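À propos de Lanirex

Lanirex constitue des jeux de démonstrations pour l'apprentissage des robots manipulateurs. Nos clients sont des laboratoires et des équipes industrielles qui entraînent leurs propres modèles et qui n'ont ni les locaux ni le personnel pour enregistrer des gestes à longueur de journée. Nous ne vendons pas de robots et nous ne développons pas de modèles. Nous livrons des épisodes enregistrés, relus et annotés.

La société a été fondée par Wilma Dijkstra et Amber Timmermans, qui s'étaient connues chez Hunham, un bureau d'études en automatisation. L'équipe compte aujourd'hui 15 personnes, dont la majorité sont des opérateurs. Wilma Dijkstra dirige les enregistrements, Amber Timmermans s'occupe des données et des relations avec les clients.

Notre travail porte surtout sur les tâches domestiques : saisir un couvert, déplacer un bol, ranger un plan de travail, vider un lave-vaisselle. Un opérateur guide le bras à distance et chaque essai est enregistré du début à la fin, avec les positions des articulations, l'état de la pince et les vues des caméras. Les essais ratés sont conservés et signalés comme tels – plusieurs clients les demandent expressément.

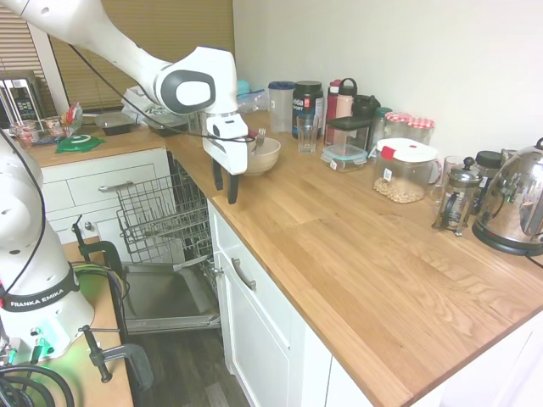
Avant chaque série, l'opérateur modifie la disposition des objets selon un plan tiré au sort. Un modèle entraîné sur un décor toujours identique apprend le décor autant que le geste, et nous préférons passer du temps sur les changements de place que sur la quantité pure. Chaque épisode reçoit ensuite une consigne écrite en langage courant, puis il est relu par une personne qui n'a pas participé à l'enregistrement.

Notre premier jeu de données, Wummont, comprend 3,000 épisodes répartis sur 3 cuisines. Le suivant, Campbell, est consacré aux couverts et à la vaisselle. Il en compte 1,004 à ce jour et les enregistrements continuent. Les deux sont proposés sous licence, avec la documentation des capteurs et le journal des séries. Nous réalisons aussi des collectes sur commande, à partir d'une liste de tâches fournie par le client.

Les opérateurs sont salariés et formés sur place. La formation commence par des gestes simples, sans contrainte de durée, et se termine par une série complète relue avec un collègue expérimenté. Aucune expérience en robotique n'est exigée. Les prochaines candidatures seront examinées en février.

Pour une demande de devis, merci d'indiquer le type de bras utilisé, les tâches visées et le format de fichier souhaité. Un échantillon d'épisodes peut être envoyé sur demande.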